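Unit 6: Notes on the Troritz visit

These notes cover the demonstration part of the August visit. The safety sheet and the travel form are on the module page. Read these before the seminar, as Mererid Gethin will start from question 2 and won't go over the basics again.

6.1 What the site does

Troritz collects examples of people handling everyday objects and uses them to train robot arms. The project we were shown is called Kanar. At the time of our visit it had 925 recordings, spread over 16 household tasks. Most are short. The food tasks come under the heading "table, light objects".

6.2 Hand-held grippers

The person does the task with a gripper in each hand, so the fingers that touch the object are the same shape as the ones on the arm. Each gripper carries a printed square marker, used to work out where the tool is. 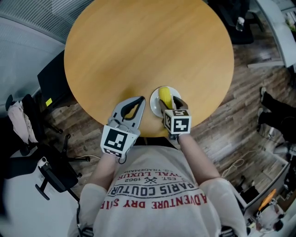 Fig. 6.1 Corn on a plate, right gripper closed, left gripper open.

Corn is harder than it sounds. It rolls, it is uneven along its length, and a firm grip near one end tends to swing the other end round. The operators are told to close slowly and to keep the second gripper free until it is needed. You may want to compare this with the Drasteno gripper from Unit 4, where both fingers were flat.

6.3 Two viewpoints

A camera on the gripper gives a close view of whatever is between the fingers. The head camera gives the wider layout of the table. The gripper view also takes in a good deal of the room when the tool is tilted, including the other gripper and its marker.

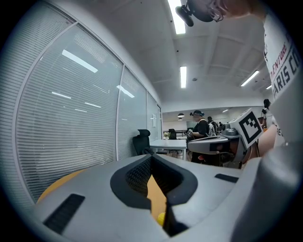

Photo: Troritz / Kanar project

The black opening in the middle is the fingertip area, with a dark textured pad on its inner wall. Note how much of the picture is ceiling and glass. Lights and reflections change from one room to the next, and this came up in the discussion - the group asked whether a model might learn the room along with the task. Of the recordings checked by hand so far, 143 had been set aside, mostly for hidden markers.

6.4 For the seminar

1. Which parts of the corn task need two hands?
2. What does the head camera give you that the gripper camera does not?
3. Read Pavlović, section 3, on marker tracking. Bring one objection.

Written answers to 1 and 2 should come to about 195 words in total.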